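Home | Talks | Notes | Downloads | Contact
Print this page | E-mail this page
Shares 23 | Comments 0

Checking a robot cell in simulation before anyone builds it
Speaker notes, Wendby session, February 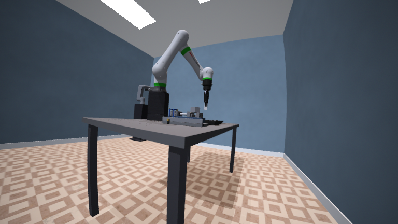 Slide 2: What we check first

Start with reach. The arm has to get to the clamp and the tray without folding up on itself. At Cletside we run the full job in the model and log every joint.

Say this slowly: a clean run in the model does not count as a safety check. It tells us the layout is worth reviewing.

Slide 3: Our written rules

- The tool stays clear of the vise until the program calls for a pick.
- Travel height over the fixture is 160 mm. Anyone who wants less puts it in writing.
- Anything bolted near the base goes in the model, brackets and boxes included.
- One file, one number. The cell for this talk is 3201.
- Change the fixture and the old approval is void.

Slide 4: The Kostano job

We had 294 test cycles on file and the tray had been moved partway through. No note. We threw them out and ran the set again. Pause here for questions if there are any.

Slide 5: Handing over to the floor

The Šimkus checklist goes with the file. Guards, stops and speed limits get checked on the real cell, with the power off first and then at slow speed. Both sign-offs go on the same sheet.

Leave the checklist on screen during questions. Paper copies are by the door.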